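Small Business Owners Board > Contracts and Pricing
Thread: Moving a retainer client from flat fee to metered hours

cernis_ops
Posted Mar 5, 2022

I run a two-person bookkeeping and back-office firm. Our largest client, Flostel, has been on a flat monthly retainer for 2 years. The scope on paper is reconciliation, payables and a monthly close. The scope in practice has grown to include payroll corrections, vendor disputes and a weekly cash report that was never priced.

I logged every hour in the last quarter. The retainer covers 40 hours a month. We exceeded it in each month, and the overage is not seasonal. At our posted rate the account is still profitable, but it is the least profitable one we have and it takes up the most calendar.

Options as I see them:

1. Raise the flat fee at renewal.
2. Keep the fee, cap the hours, bill overage at the posted rate.
3. Drop the retainer and bill everything by the hour.

I am leaning toward 3. Renewal notice is due at the end of March. Looking for input from people who have made this change with an existing client.

tallyho_ledger
Replied:

Option 2. A full move to hourly gives the client a reason to question every line on every invoice. You will spend the recovered margin on explaining it. A cap with overage leaves the base predictable on both sides, and the client only looks at detail in the months when they exceed it.

Put the rounding rule in the contract. Ours is quarter hour, rounded up, per task and not per day.

Bermúdez
Replied:

Disagree with the above. Caps with overage fail when the person sending the work is not the person approving the invoice. We had this at a distributor account. The warehouse manager sent requests all month, the owner saw the overage at the end, and every invoice turned into an argument between the two of them with us in the middle.

If you use a cap, name one person who can authorize hours past it, in writing, before the work starts. Without that clause I would choose 1 and price it properly.

cernis_ops
Replied:

Requests come from 5 different people at Flostel. One of them approves invoices. So that is a real issue.

tallyho_ledger
Replied:

Then fix the intake. Single mailbox, single approver. It is a process problem and it will exist under any of the three pricing models. Under a flat fee you simply pay for it yourself.

Bermúdez
Replied:

Agreed on intake. Still disagree that the pricing model is neutral. Under a flat fee the client has no incentive to route requests through one person, so the mailbox will be ignored within a month.

dvlachou
Replied:

I do contract operations work, mostly for small engineering shops. I went through this from the other side last year, as the person at the client who had to approve the new terms.

Three things made it acceptable to us. The vendor sent the hour log before they sent the proposal, so the figures were not a surprise. The old rate was held for one full billing cycle. And the unpriced work was listed as separate line items, each with its own price, so we could decline some of them. We dropped one report that no one was reading.

What would have killed it: back-billing. They did not ask for past overage. If you have any thought of recovering last quarter, give it up before the meeting.

Danica Vlachou
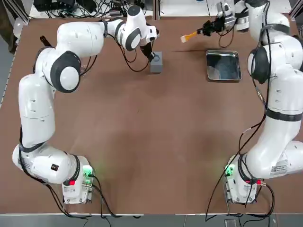 Bench setup, two arms and a small gray cube.

cernis_ops
Replied:

Not planning to back-bill. The separate line items are useful. The weekly cash report alone takes 11 hours a month and I suspect it overlaps with something their bank portal already produces.

How much notice did the vendor give you?

dvlachou
Replied:

The contract required 30 days and they gave us 60. The extra time mattered because our budget was already approved and I had to move money from another line. Ask Flostel when their budget year starts. If it starts in April you are already late and should propose a bridge period at the current fee.

Tarkov
Replied:

Contrary opinion. Everyone here assumes the account should be kept. You said it is the least profitable and uses the most hours. Quote the price at which you would be content to keep doing all of it, with no caps and no line items. If they decline, you have the hours back to sell at the posted rate.

I have done this twice. One client accepted and one left. Both outcomes were fine.

tallyho_ledger
Replied:

Fine if there is a pipeline. With two people and one large account, losing it in a single month is a payroll risk. OP has not said what share of revenue this is.

cernis_ops
Replied:

A little under a third. I could replace it, but not in one quarter.

Tarkov
Replied:

Then I withdraw the single-quote approach for now. I would still calculate the number. It tells you where to stop negotiating.

Bermúdez
Replied:

Seconded. Also check the auto-renewal clause. If the agreement renews on the old terms when notice is missed, the rest of this thread is moot until next year.

cernis_ops
Replied:

Checked. It does auto-renew, for 12 months. Notice has to be in writing and sent by certified mail, email does not count. I would have missed that.

Current plan: hour log goes out this week, notice of non-renewal by certified mail right after it, then a proposal with a capped base, one named approver, and the extra reports priced separately. I will post the result when there is one.

tallyho_ledger
Replied:

Call them before the certified letter arrives. A non-renewal notice with no context reads as a termination.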